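Kendomstead Block-and-Bowl Set

Teleoperated pick-and-place episodes recorded on a small 3D-printed arm. One task: pick up a block from the mat and put it in the bowl.

Summary
Episodes: 1,565
Operators: 2
Camera views: 1, fixed
Held-out episodes: 116
Last updated: 19 Sep 2021

How episodes were recorded
Purificación Montes and Farhad Ranjbar drove the arm by hand with a leader arm, taking turns. The block was put down in a new spot before each episode. The bowl was moved less often, usually at the start of a session. An episode ends when the operator presses the pedal, whether or not the block made it into the bowl. Failed tries are kept and marked success = 0.

Setup
The arm is clamped to the left side of the desk, with the black mat in front of the bowl. Blocks start on the mat. Joint positions and gripper opening are stored at every step.

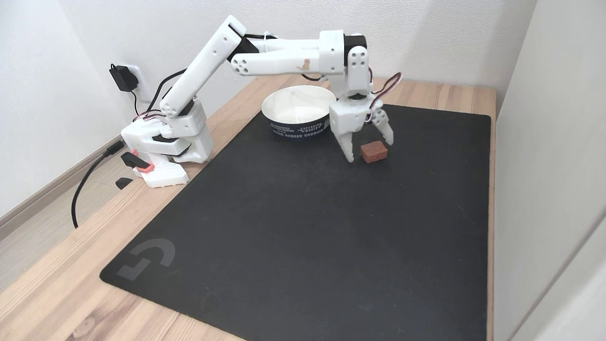

Known problems
The elbow servo was replaced in March. Joint offsets before and after the swap differ slightly - use the calibration file that matches the session.
Four sessions have dropped video steps. They are listed in skip.txt.
Lighting changes between day and evening sessions and was not corrected.

Use
Free for research and teaching. Please report bad labels to Farhad with the episode number.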